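Tevelby students teach a gripper to fold, one blanket at a time

TEVELBY, February 8, 2019 -- The robotics club at Buenaventura High School has a new opponent this year, and it is bedding.

The club's eight members are working toward the Wusine Student Challenge, a regional contest in April that asks teams to get a robot arm to do an ordinary household chore. Last year's team went with sorting bottle caps. This year's team voted for folding, and they have been happily buried in fabric ever since!

The arm itself will come later. For now the students are working by hand, with grippers they squeeze open and closed themselves, recording every grab, pinch and tuck. Those recordings will be used to train the software that runs Waster, the club's robot, which got its name from a member's grandmother after it spent a whole afternoon failing to pick up one sock. The name stuck, and there is now a hand-painted sign.

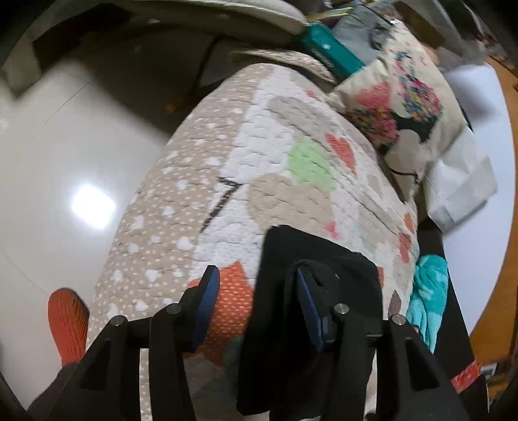

A hand-held gripper presses down on a quilted blanket covered in hearts.

"Cloth is so much fun because it never does the same thing twice," said Si-woo Bae, a junior and the club's captain. "A block is a block. You pick up a blanket by the corner and the whole thing changes shape, and you have to figure out where the next corner went. I love it. I dream about corners."

Bae and her teammates have recorded 148 folds so far, and they want 3,000 before the contest. That sounds like a mountain, but the pace is picking up fast. In the first week a single blanket could take most of a practice, with plenty of dropped edges and a lot of laughing. Now the students trade off every few minutes and call out the steps to each other as they go -- pinch, lift, across, down, smooth.

They have also learned to be choosy about what they fold. Thick quilts are forgiving, the students say, and give the fingers something to hold on to. Thin T-shirts slide around. Dark clothes are a subject all their own, and the club spent one entire meeting on how hard it can be to find the edge of a sleeve in a video when everything is the same color.

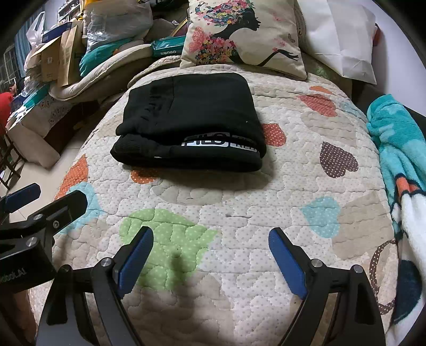
The folding sessions take place in a home and not in the school lab, a choice the whole team agreed on early. Club adviser Gil-soo Maeng, who teaches physics, said the lab tables were too tidy to be useful. Contest rules call for the robot to work in a furnished room it has not seen before, with pillows, bags and all the other things people keep near a bed.

"They came to me with a plan, a sign-up sheet and a list of every blanket they could borrow," Maeng said. "I mostly bring snacks. Watching them argue over the best way to grab a hem is the best part of my week."

The challenge is scored in three rounds: one for speed, one for neatness, and a surprise round in which the judges hand over an item the team has never practiced with. Bae is hoping for a beach towel. Her teammates are already worried about a fitted sheet, and a few of them have started practicing on one at home just in case.

Waster gets its first try with the new software next month, after the students have gone through their recordings and thrown out the bad ones. The club plans an open practice in the school cafeteria a week before the contest, and anyone in Tevelby is welcome to come by and bring something that needs folding. Families with spare blankets to lend can leave them at the front office with a name pinned on.

More local news
Buenaventura jazz band adds a second spring concert
Tevelby library extends evening hours
Seniors build footbridge for the nature trail
Bus route changes near Buenaventura High
Girls' basketball wins in overtime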